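Atelier textile : tri et rangement des petites pièces brossées

Le poste de tri de l'atelier Tosmont a changé d'organisation en mai. Les articles à surface striée ou à poils courts (brosses, bandes velours, lavettes, éponges à relief) étaient jusque-là stockés en vrac avec les chutes de tissu. Au dernier inventaire, 2943 articles étaient enregistrés pour cette famille, dont 273 sans référence lisible. Lenuța Voicu a repris l'ensemble de la nomenclature avec Lucian Stanciu.

Le classement se fait désormais sur deux critères, dans cet ordre : nature de la surface, puis couleur dominante. La taille n'intervient plus. Elle obligeait à mesurer des pièces souples dont la cote varie selon la tension, et deux opérateurs obtenaient rarement la même valeur. Les pièces bicolores sont affectées à la couleur la plus claire. Un article bleu et noir part donc avec les bleus, y compris lorsque le noir couvre la plus grande partie du revers.

Les bacs restent ceux du lot Dastolero, à parois nervurées ou à picots, empilables par 8. Une seule règle de remplissage : rien ne dépasse du bord supérieur. Au-delà, les fibres s'écrasent sous le bac suivant et reprennent mal leur forme. La charge maximale est fixée à 700 grammes par bac, tare non comprise. Les étiquettes se collent sur le petit côté, jamais sur le relief, où l'adhésif ne tient pas.

Le plan de travail doit rester clair et dégagé. Les peluches sombres s'y repèrent immédiatement, et un passage de chiffon sec en fin de série suffit. Le soufflage à l'air comprimé est interdit au poste : il renvoie les fibres dans les bacs ouverts. 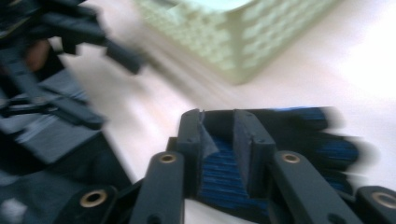 Concernant la prise des pièces, Sang-wook Sun rappelle la consigne : saisir par le corps de l'article, dans le sens des stries, et ne pas tirer sur les extrémités. Une pièce qui s'effiloche est mise de côté et signalée sur la fiche, colonne « aspect ». Elle n'est pas recoupée au poste. Les retouches sont regroupées et traitées le mercredi par Lenuța Bogdan.

La nouvelle nomenclature est affichée à l'entrée de la réserve Gavrilă. Les anciens codes restent acceptés sur les bons de sortie jusqu'à épuisement des carnets. Les demandes de correction sont à déposer auprès de Kyu-ri Seo, avec le numéro du bac et l'ancien code quand il est connu.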